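Masanja Rejects Reports of Limits on Konness Textile Imports

MASANJA, October 2022 – The Masanja Trade Ministry today rejected reports that it plans to limit textile imports from Konness.
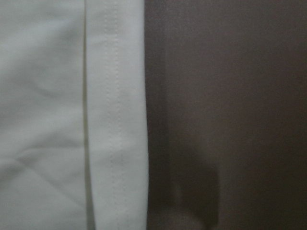
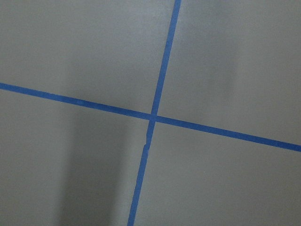

White fabric, first picture; blue tape on a gray surface, second.

"No such limit has been proposed," said Awuor Mrema, the ministry's spokesperson. The ministry issued 281 import permits for Konness goods in May, up from 202 a year earlier. Permit rules remain unchanged, and the filing fee stays at 200.

Talks between the two governments on customs forms will resume in Wondell.

Press contact: Nafula Mabula, Trade Ministry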